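El orden de las herramientas y la paciencia

Hace tres años que vivo en esta ciudad y todavía escribo el español con el diccionario abierto. Pido disculpas si alguna frase me sale rígida. Quiero defender una cosa pequeña: la caja de herramientas con tapa.

En mi edificio, casi todos los vecinos guardan los alicates en un cajón de la cocina, junto con las pilas y las velas de cumpleaños. Otros prefieren el panel en la pared, con la silueta de cada herramienta dibujada. En mayo asistí a una charla en Cliltura donde el ponente, Yoga Sumampouw, elogió este panel durante casi toda la tarde. Dijo que una herramienta que no se ve es una herramienta que se compra dos veces. La frase me gustó, pero no estoy de acuerdo con ella.
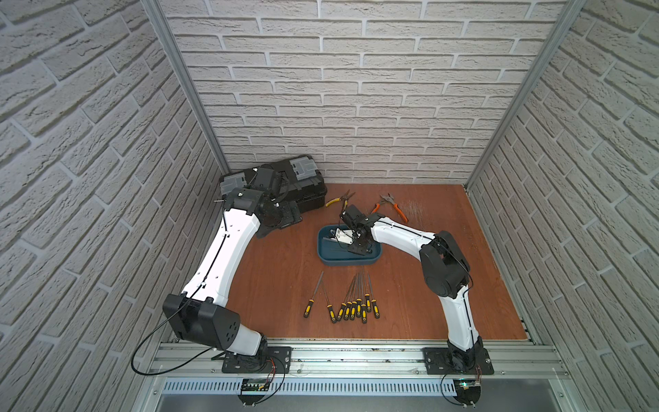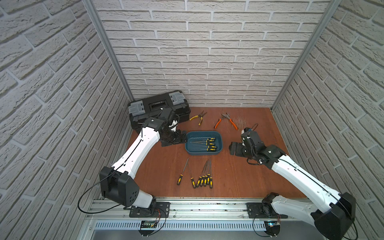
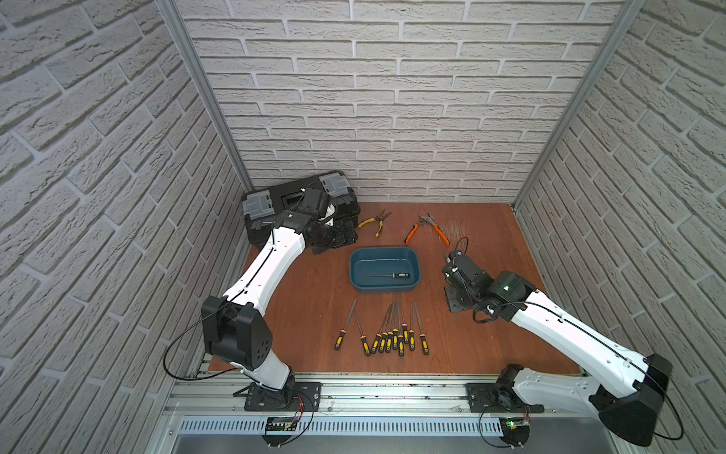 Mi opinión es que guardar una herramienta debe costar un pequeño esfuerzo. El panel invita a mirar; la caja obliga a decidir. Cuando hay que abrir los cierres y levantar la tapa, uno piensa si ha terminado el trabajo de verdad. Una caja negra con dos cierres grises, como la que está al fondo a la izquierda, no es un objeto bonito, y me parece bien que no lo sea. Tampoco me molesta que en la primera foto haya dos alicates sobre la madera, uno de ellos con los mangos amarillos. La superficie de trabajo es para esto, y también una bandeja tiene allí su lugar. Lo que critico es otra costumbre, la de dejar que la mesa se convierta en almacén permanente.

Reconozco que la caja tiene defectos. Lo que se necesita está siempre en el fondo. Pesa, ocupa un rincón, y si se mezclan en ella tornillos sueltos y destornilladores, después de un año es igual que el cajón de la cocina. Por esta razón recomiendo una caja pequeña. Mi primera caja, comprada en Ratby, era enorme y la llené sin ningún criterio. Cuando me mudé, la pesé con vergüenza en la báscula del baño: 39 kilos. Dentro encontré tres martillos y una bisagra que no pertenecía a ninguna puerta mía.

Ahora tengo una que puedo levantar con una mano. Los tornillos viven aparte, en botes de mermelada, y los alicates entran los últimos porque son los primeros que busco.

A quien todavía duda, le propongo empezar por un domingo sin prisa: vaciar el cajón sobre la mesa, separar lo que se usa y regalar lo repetido. Yo regalé dos de los martillos a mi cuñado, que los tiene colgados en un panel.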